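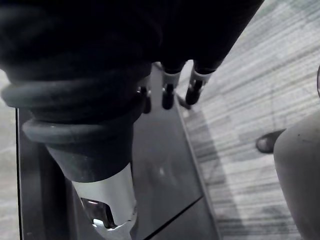 Tips for building a gripper arm at home (or in a shared shop)
Updated March 23, 2022

Quick notes, in no real order. Most of this comes from the Keveck build, which is our second arm, and a few things carried over from the first one, Flurkum, which is in a box now. If you rent bench time at Prelarberg or someplace like it, the shop tips are near the end.

Covering and sleeves

Cover the hand before you run it near anything you like. Old black stretch fabric is fine. Leave slack at the wrist – more than looks right. Pull it tight and it fights the motor at the end of travel, and then you spend an evening blaming the code.

Don't cover the fingertips with the same stuff. Slides right off things. Rubber caps, the kind sold for chair legs or cane tips, trimmed with a sharp knife. Put them on with a drop of dish soap inside, leave overnight.

Bellows sleeves: buy one size longer than you measured. Cut the extra ring off later if you have to. You can't add one. Dust them out with a dry paintbrush, no oil, oil eats the cheap ones.

Hose clamps on a sleeve – screw head facing away from the side where the cables run. Ours faced the cables for most of August. Chewed through two of them.

Cables

Label both ends. Masking tape and a ballpoint, not marker, marker smears.

Tie cables loosely at the joint and snug everywhere else. Move the arm by hand, power off, through the whole range before you tighten anything. Then do it again after.

Keep a spare of the shortest cable. That's the one that goes.

Velcro strips over zip ties until you are done done. We went through a bag of 200 zip ties on Flurkum and I would like that money back.

Fingers

Line them up open, then closed, then halfway. Halfway is where they rub. If two tips touch before the others, file the mount, leave the finger alone. Fingers are fiddly to make, mounts are scrap plastic.

Thread locker on the finger screws, the blue kind. A tiny bit. The red kind is for people who never plan to take it apart agian.

First things to pick up: a rolled sock, a sponge, an empty plastic bottle. Save eggs for showing off.

Shiny things are hard. A glossy wrapper or a slick plastic lid will scoot away when one finger gets there first. Slow the close down to a crawl for the last bit. If it still scoots, rough up the caps with 120 grit, just a few strokes.

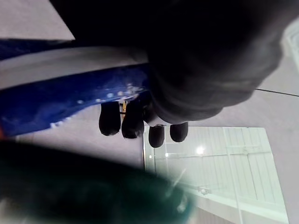 Go slower still for anything with a rim. Tips want to land on the edge and ride up over it. Come in from a bit lower than you think, and stop the hand before you close, don't do both at once.

Write down your close speed when it finally works. On paper, taped to the power supply. I have lost good settings 2 times now by "remembering" them.

Floors, light, glass

Carpet drifts. A stand that sits dead level on concrete will lean on carpet and keep leaning all week. Put a board under it – a shelf offcut is plenty – and check the level again before each session.

Striped carpet or fine patterns can confuse a cheap camera. Lay a plain towel down if yours acts up.

Sun is worse than the dark. Shadows slide across the floor all afternoon and the camera thinks something moved. Close the blinds, use one lamp, leave the lamp alone.

Glass panels and glossy black tops throw reflections. Tilt the lamp, not the camera. If that doesn't do it, paper and painter's tape over the shiny part. Ugly, works. Pull the tape the same day or it leaves gunk. Rubbing alcohol takes the gunk off most glass, test a corner on plastic first.

Closed shoes. I dropped a steel collar on my foot in sandals and that's all I'll say.

Keep your legs out from under the hand when it's powered. Sit beside it. Stop button goes on the side of the hand you don't write with.

Power

One switch kills everything. One. Not a switch per supply.

Fuse smaller than you think, go up if it pops for no reason.

If the arm twitches at startup, hold it at its rest position in code before you turn the motors on. Fixed about half our drama.

Feel the motors after the first few minutes of a run (power off!!). Warm ok. If you can't keep a finger on it, something is binding, go find it.

Sharing a shop

Put the project name on the bin in big letters. Triệu is the name of the next build and its bin already got borrowed twice because all it said was "arm".

Small tray for screws, with a lid. Magnet in the bottom if they're steel.

Book the bench for longer than the job. Setup and putting away eat most of an hour. We paid for 6 sessions on the first build and got maybe four out of them.

Leave the arm folded, unplugged, with a note saying which way it swings. People will touch it, just assume so.

Sweep under the bench before you leave, you will find the set screw you gave up on.

Shopping list for a first try

Rubber tip caps, a few extra
Bellows sleeve, long
Blue thread locker
Velcro strips
Masking tape, painters tape
Board for under the stand
Stop button, the big kind
Dry paintbrush
Tray with a lid

Cost for the odds and ends came to $61, motors not counted. Sleeve was the most expensive thing on there. Will add wiring notes for the new hand when its wired.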